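Speaker notes: "The Smallest Room, the Biggest Bill"
Home water talk, Druswood library, 15th June
Allow 30 minutes, then questions

(Wait for people to settle. Coffee is at the back, and the folks in the last rows always need a minute to get back to their seats.)

Good evening, everybody, and thank you so much for coming out. I see a few faces from the rain barrel talk, and I'm glad that one didn't scare you off. Tonight I want to talk about the water we use inside the house, where it goes, and how a household can use less of it without anybody feeling like they're on a camping trip.

I should tell you how I got interested in this. It was a water bill. We had moved into the house on Privlow Street the winter before, and I was still at the stage of being pleased with everything, even the mail. Then in August I opened an envelope and the bill was for 381 dollars. I read it standing up, and then I sat down and read it again. I was sure they'd sent me somebody else's. I called the water office, and a very patient woman walked me out to the meter over the phone, in my slippers, and had me turn off every tap in the house and come back and look. The little dial was still going around. So that was that. We had a leak, and it was ours.

(Pause here. Somebody usually groans, because they've had the same bill.)

It was the toilet in the upstairs hall. It never made a sound. I had pictured a leak as something you'd hear or step in, and this one just slid quietly down the back of the bowl all day and all night. The part that fixed it was a rubber flapper that cost less than a sandwich.

So the first thing I'd ask you to do when you get home is the food coloring test. Take the lid off the tank, put in a few drops of whatever color you have left over from birthday cakes, and leave it alone. Don't flush. Go watch something on television for half an hour. If there's color in the bowl when you come back, the flapper isn't sealing. Do every toilet in the house, including the one in the basement that only gets used at Thanksgiving.

(Hold up the old flapper. Pass it around if people want to see the warped edge. Get it back this time.)

A word about buying the new one. They come in more than one size, and the box will tell you it fits everything. Mine did not. Bring the old one to the store in a sandwich bag and hold it up against the new one. The people at Galli Hardware have seen far worse things come in the door in a bag, I promise you.

Now, the next place to look is the bathroom sink. We stand at that sink more times a day than anywhere else in the house, I think, and it's such an absent-minded kind of standing. You're washing your hands, you're looking for your glasses, you're thinking about whether you answered that letter, and the tap is running the whole while.
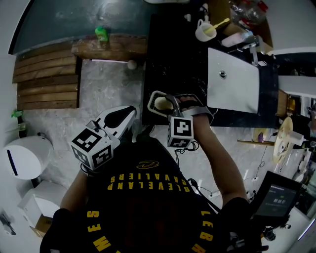 My grandmother had a way of washing up that I didn't appreciate until I was paying for my own water. She wet her hands, turned the tap off, soaped for as long as she liked, humming, and then turned it back on to rinse. She did the same with her face and her teeth, and she shaved carrots over a bowl so the rinse water could go to the tomatoes. I thought it was an old person's habit. Well, I have the habit now, so draw your own conclusions.

If your faucet is more than a few years old, take a look at the aerator, the little screen that twists onto the end of the spout. Ours was so full of grit that the water came out sideways. Unscrew it, soak it in white vinegar overnight, scrub it with an old toothbrush and put it back. Mind the order the pieces come out in. I line mine up on a dish towel, left to right, and even so I've had to take it apart a second time. And do close the drain first, please. I've learned that one on my hands and knees.

(Check the time. If running long, skip the showerhead and go to the hot water story.)

Showerheads. I know people have strong feelings. I did too. I resisted changing ours for years because I remembered the ones from when I was in college, which were like being misted by a florist. They've improved a great deal. Before you buy anything, try the bucket test: hold a bucket under the shower, full on, and time how long it takes to fill to the gallon line. If it gets there in well under half a minute, a newer head could save you a good deal, and you pay to heat that water besides.

And the hot water story. In our house the water heater is at one end and the kitchen is at the other, so you run the tap and wait. For the longest time that water went down the drain. Now we keep 2 pitchers by the sink and catch it, and it goes on the houseplants once it's cooled off. My Boston fern had been sulking since the move, and I can't prove a thing, but she looks like a different plant.

If you want to see how you're doing, write down your meter reading on the first of the month and tape the list inside a cabinet door. You're looking for a month that jumps for no reason you can think of. The Satari worksheet in your packet has columns for this, and we printed 100 of them, so please take a spare for a neighbor.

(Before questions: people will ask about dishwashers. Full load in the machine usually uses less than washing the same load by hand under a running tap. Scrape the plates, skip the rinse. Somebody's spouse will disagree. Be kind.)

(They'll also ask about softeners. Say I'm not the right person, and point them to the phone number on the back of the worksheet.)

All right, that's plenty from me. The food coloring is on the table by the door, in the little bottles, one to a household. Who'd like to go first?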